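Steaming Buns at Home Without the Fuss

My neighbor Hye-jin Geum was the one who got me steaming buns in an electric pot, after years of me balancing bamboo baskets over a wok that was never quite the right size. I still love the baskets (they smell wonderful, and they look so nice carried to the table!), but on a school night I want something I can fill with water, switch on and trust. Several of you wrote after the dumpling page asking how I keep my buns smooth on top, so I've gathered up everything I do, in more or less the order I do it.

Start with the dough. For a small batch I weigh each piece at 100 grams before shaping, which makes a bun you can hold comfortably in one hand. Pull the edges underneath and pinch them together, then roll the ball on the counter under a cupped palm until the top feels tight. If you see little bubbles, prick them with a toothpick and smooth them over with a damp finger.

Let the shaped buns rest under a dry towel until they feel light when you pick one up. In my kitchen in February that can take the better part of an hour, and in July you hardly have time to wash the bowl. Go by the feel of it and leave the clock alone.

While they rest, get the pot ready. Fill it with cold water to a good inch below the tray, and wipe the holes of the tray with a paper towel dipped in a drop of oil. I do like parchment squares, and I cut them 22 at a time and keep them in an old Griltley cookie tin, but a lightly oiled tray works nearly as well and there's less to peel off afterward.

Leave more space than you think you need. Buns swell as they cook, and two that touch will tear each other's skin when you pull them apart. One in the middle of each side and one toward the front is a good pattern for a round tray, and if there's a gap left over, resist filling it with a giant one. Buns of the same size finish together.

Set a wide plate right beside the pot before you begin, and decide where the lid is going to go, too. A glass lid comes off dripping, and you don't want to be turning in circles with it.

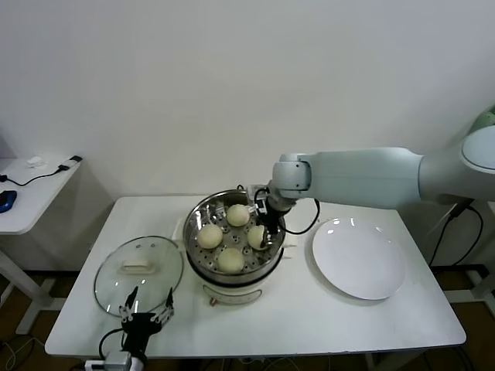 Mine steam for 13 minutes from the time the water is bubbling properly, and then I switch off and leave the lid alone for another five. That rest matters more than anything else on this page. Lift the lid too soon and the rush of cool air can wrinkle the tops, and no amount of wishing will puff them up again. When you do open it, tilt the far side up first so the steam goes away from your face, and keep the lid level as you carry it off so the drops don't land on the buns.

A-yeong Moon wrote in to say she ties a thin dish towel around the inside of her lid to catch the drips. I've tried it and it's lovely, just be sure to knot the corners up over the handle, and don't cover the vent holes.

Leftovers freeze beautifully once they're fully cool. Steam them straight from the freezer for eight minutes, and save one for your breakfast with a fried egg.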